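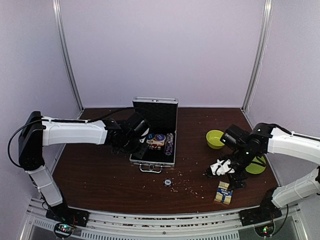

Progress report to the Chung Fund, December
Protley Exoplanet Follow-up
Prepared by Sumathi Subramaniam

The proposal promised a yes or no on the second planet at Skamside's target star. We can't give one yet, and I'd be wary of anyone who did. The signal repeats every 30 days, which is uncomfortably close to the Moon's cycle and to the way our observing nights were handed out. Catrin Trevor still thinks it's a planet. I think it's moonlight leaking into the spectra. 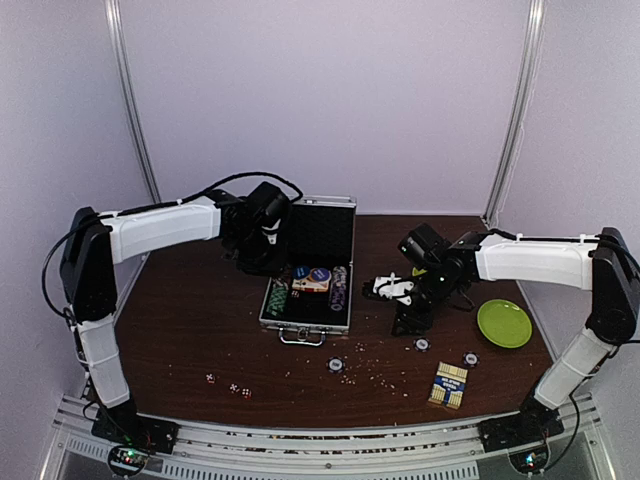 Spectrograph time at Condavholm was shorter than planned. We lost two runs to cloud, and the makeup nights came late in the season with the star already low. Spare parts are a separate worry - the open aluminum case on the dark tabletop is the sort of hard case we've budgeted for shipping the calibration lamp, and I'm not convinced one will be enough.

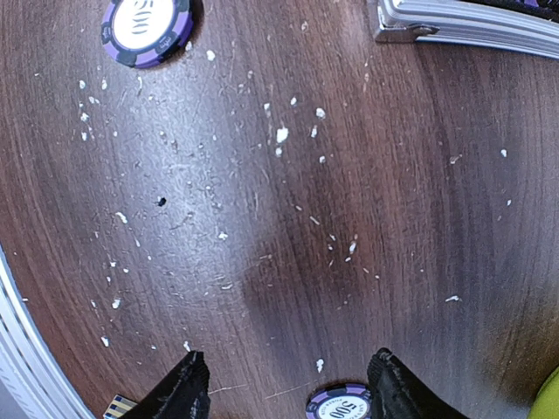
Hywel Mostyn reran the fit with the star's rotation included, and the signal dropped by more than half. It didn't vanish. Cadi Hopkin's separate code gives a weaker result again, and the two don't agree on the orbit's shape.

Money is on track. We ask to move two nights into spring and to hold the press release Marjorie Fairclough drafted until both codes match.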